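Search this site
Search
Menu

Posted 27 Jul 2025 by Course Staff

Popular Music Recording, Unit 6: Small Labels and the Studio Single

Handout for the second half of the term. Read before the listening session in October.

1. Scope

This unit covers the one-off studio single as made by small independent labels in the middle 1960s. The working case is Sarus, a regional label that kept usable paperwork. Its session sheets list tape reels, hours booked, and union scale paid. Most labels of that size kept none of these.

2. The studio group

A studio group is a name on a record label with no fixed band behind it. The same players cut the backing track, and the vocal was added at a later date by whoever was under contract. If the record sold, a touring band was put together to match the name. Kombo, the Sarus house group, appears under four names in the session sheets. The drum sound is the same on all of them: one overhead microphone, one on the bass drum, and a damped snare.
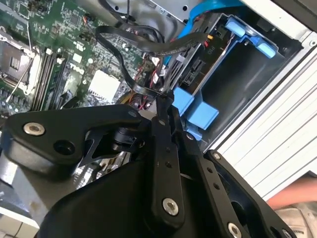 Open desktop computer case, with cables near the drive bay.

3. Reading a matrix number

The matrix number is scratched or stamped in the run-out area of the disc. It identifies the lacquer, which may differ from the catalog number on the paper label. Sarus used a running series. Matrix 1878 is the mono mix of "Tastell," and matrix 3268 is the later recut with a shorter fade. The two were sold under one catalog number, 602, so the label alone will not tell you which mix you have.

When you log a disc, write down the matrix number first, then the catalog number, then any plant mark. Keep spaces and hyphens as they appear. A hand-cut suffix usually marks a recut.

4. Mono and fold-down

A dedicated mono mix was balanced for one speaker. A fold-down is a stereo mix summed to one channel. In a fold-down, parts panned to the center come up in level against parts at the sides, so the lead vocal tends to sit too far forward. Check the tambourine and backing voices for this.
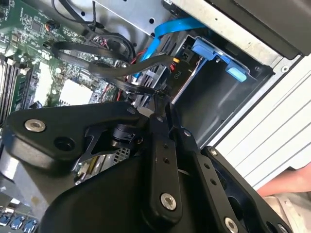 Inside the computer case, second view.

5. Listening assignment

The Memosora reissue of the Sarus singles runs to 11 tracks. Compare track 2 with the transfer of matrix 1878 in the course folder. Note the length of the fade, the level of the vocal, and any edit in the second verse. One page, typed. Give times in minutes and seconds.

Terms to know: lacquer, run-out, recut, fold-down, overdub, bounce.

Get course updates by email. Enter your address to subscribe.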